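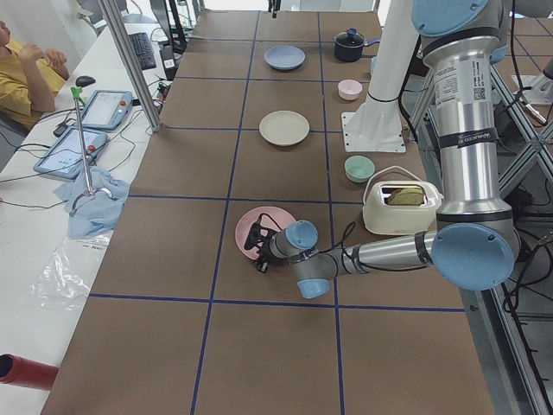
Plates, bowls and a lidded saucepan on brown paper.

The Dimora cabinet has an interior height of 700 mm and came with shelf holes at a fixed pitch. The pitch is too coarse. With the stock holes, I could fit either two shelves with dead air over the plates, or three shelves and no room for a pot with its lid on. I redrilled both sides in May.

Procedure: clamp the jig to the front edge, drill to 9 mm depth, vacuum, move the jig one station up. The Pliltach jig references off the last hole, so any error accumulates. I checked against a steel rule every fourth hole and had to correct once. A stop collar on the bit is better than tape, which creeps upward after a few holes.

The bottom opening is now 288 mm, enough for pots. Bowls went in the middle and plates on top. Sag at mid-shelf was not measurable with the plates loaded, but the shelves are short.
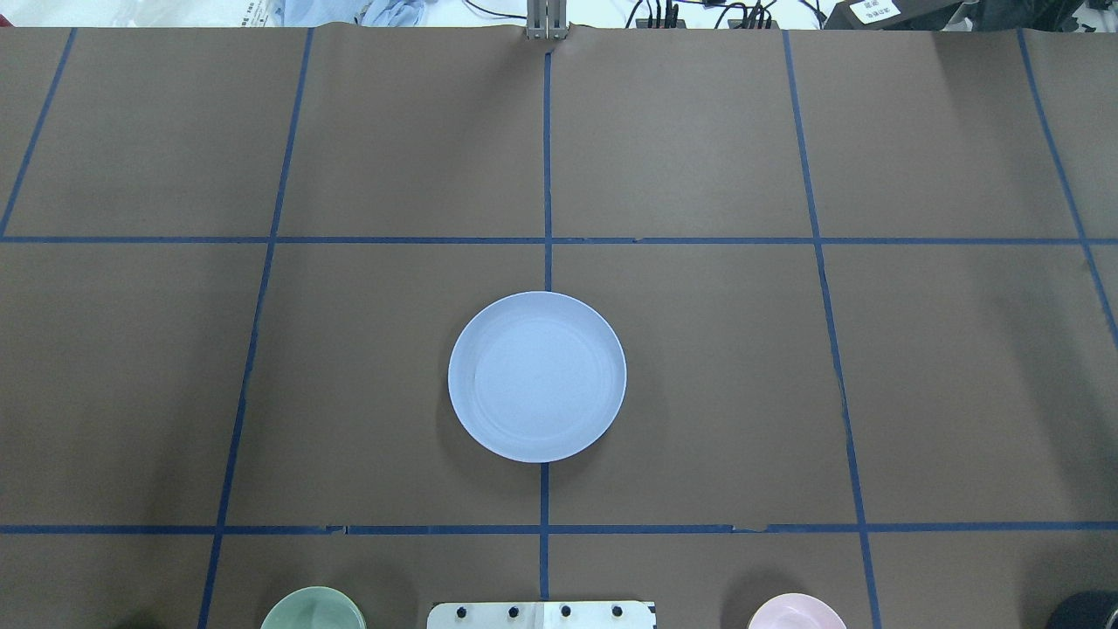 Stetsiuk wrote in to say that drilling from the front edge only works if the cabinet is square, and that both sides should be measured up from the floor panel instead. That is a fair correction. Mine was out by less than the slack in the pins, so the shelves don't rock. On the second cabinet I'll reference from the bottom.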